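Sollent Bedroom Tidying Notes
README, version 2

Hello, and thank you for opening this file before anything else in the folder. Sollent is a collection of written notes and pictures about putting a bedroom back in order: pillows, sheets, clothes that have landed on the bed, bags, straps, all the soft stuff that never seems to stay where you put it. I started it in August as a page of reminders for myself, and it has grown a good deal since then (my family would say too much!).

What is in the folder

There are about 200 notes, each a plain text file. Most are short, a paragraph or two, though the ones on fitted sheets do go on a bit. The first 70 came over from my older list, Fillard, and I have left their wording alone apart from spelling. The rest were written fresh. Each note has a title, the kind of item, the kind of fabric if I was sure of it, and then the text.

Items are grouped the way I think of them when I'm standing in the room: bedding, clothing, and things with straps. Plenty of notes belong to more than one group, and those are filed under whichever item is biggest.
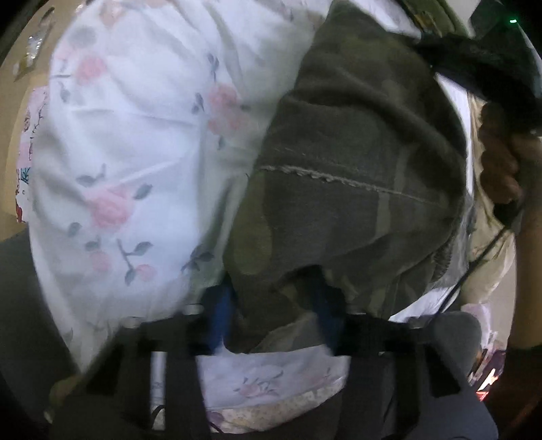

Rose-print pillow with camouflage fabric and black straps. Group: bedding.

The pillow notes are my favorites. A full pillow takes up so much room and pushes everything else around, so I like to deal with it first and then see what I've got left. If a pillow is strapped in with clothing, loosen the straps before you pull on anything, and keep a hand on the smaller bundle while you do it. Pillowcases get their own entries, as the printed ones tend to be part of a set and I want them to end up on the shelf with their sheet.

Clothing on the bed

This part was the hardest to write up. Dark, patterned clothes are fiddly: on camouflage the seams get lost among the blotches, and I've folded a sleeve in the wrong direction more times than I care to say. The notes suggest finding a hem first, spreading the piece out flat on a light sheet, and working from the hem toward the far corner. Smooth it with the flat of your hand as you go. Where a note says "garment" with no other name, I wasn't certain whether it was a jacket or trousers and preferred to leave it open. 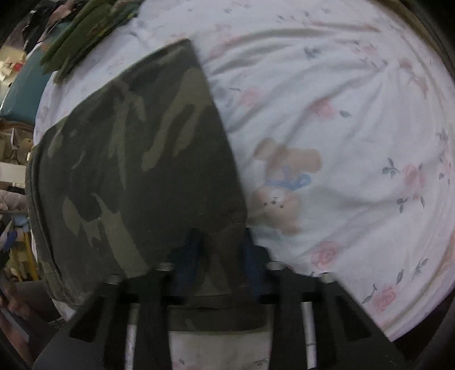 Nazanin Soltani wrote back that she starts from the collar or the waistband, never the hem, and that her folds come out squarer for it. I tried it her way on a stack of shirts and she has a point, so both methods are in the clothing notes now and you can pick whichever suits your hands.

Known gaps

Nothing yet on duvets, curtains or wool blankets. The strap notes are thin, and two of them repeat each other. Titles aren't consistent between the Fillard notes and the newer ones, so search by item if you can't find what you want.

Corrections are very welcome, long or short. Please give the title of the note you mean.

Anas Hajji
2013-12-28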